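Search this site Enter keyword Go

About Telum

Telum builds and services automated disassembly cells for electronics recyclers and refurbishers. Our main product is the Torkura, a single-arm cell for taking apart desktop computers and small servers. We also sell the Dokuvus parts log, the software that ties each recovered component to the unit it came from.

The company started in a rented bay in Cosgrove, where Petrică Pop was repairing office machines for resale. Most of the labor went into the same few steps: open the case, free the cables, pull the memory, remove the power supply. The first cell handled memory only. It was slow, and it dropped modules often enough that we redesigned the fingers twice before showing it to a customer. Saskia Kereama joined to lead controls and wrote the release routine still in use today.

What we supply

A standard Torkura order covers the arm, the gripper, a wrist camera, a clamping table and a fixed guard. The table accepts tower and desktop cases up to 190 mm wide. Wider cases need the extended clamp, quoted separately. Installation takes 3 days on a level floor with a single power drop. Operator training is included and is done on the customer's own stock.

The Dokuvus log runs on a local server. It stores one record per unit and one per recovered part, and exports plain spreadsheet files. No outside connection is required, and customers who handle data-bearing drives usually leave it off.

What the cell does not do

The Torkura does not cut, pry or desolder. Cases that are bent or corroded shut go to a manual bench. Cable removal is the least mature part of the product — connectors with side latches are handled well, while tightly bundled harnesses still call for an operator. We state this in every quotation. Our model library holds 281 case layouts, and a layout that is missing can be taught on site with one sample unit.

How we work

Each cell is tested at Cosgrove on mixed used stock before shipment. We do not use cleaned or prepared units for acceptance runs. The last full test series logged some 3,324 part removals, and the failed attempts are listed in the report with the same detail as the successful ones. Prospective customers may request the report or send a pallet of their own for trial.
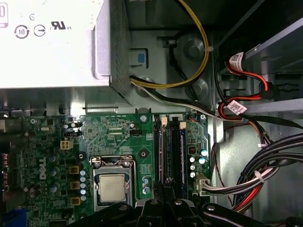 Gripper over a Dell motherboard, with two memory modules in their slots and the power cabling still in the chassis.

Service and spares

Finger sets and camera covers are stocked at Cosgrove. Software updates are released each July, with fixes between releases where needed. Service contracts are yearly and cover remote support, one site visit and recalibration of the wrist camera. Cells bought second-hand can be placed under contract after an inspection.

Page last reviewed 7 April 2026.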